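Can a landlord keep a deposit after a business lease ends early?

I rent a small workshop unit in Dunumbridge where I fix computers, and I hope someone kind can point me in the right direction.
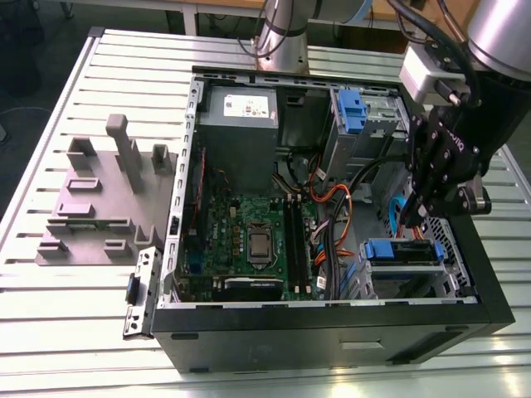

My lease had a clause letting either side end it with 60 days' written notice. I gave mine in May, by letter and by email, and moved most of my things out in good time. Now the landlord says the letter should have gone to their agent, Etard, so the notice never counted and they are keeping my $700 deposit. The email was answered with "thanks, got it" - doesn't that mean something? I would so much like to settle this without a courtroom.

Adanech Chala
I went through nearly the same thing with my sewing shop, so you have my sympathy! Read the notice clause slowly, then read it again. Some leases say notice "must" go to a certain address, and judges can be strict about that. But a landlord who got the notice and answered it may have a hard time claiming otherwise later. Print that email with the date showing. Then send a short, polite demand letter by certified mail and give them a deadline. Mine paid up 3 days before the hearing.

Stindar
they cant do that, sue them

Žukauskas
Please be a little careful, as deposit laws in many states only cover homes, and a business lease mostly stands on its own wording. Small claims court should be fine for that amount, and the clerk can tell you the filing fee - ours was $96, but it varies. Do bring the whole lease, including any pages added later.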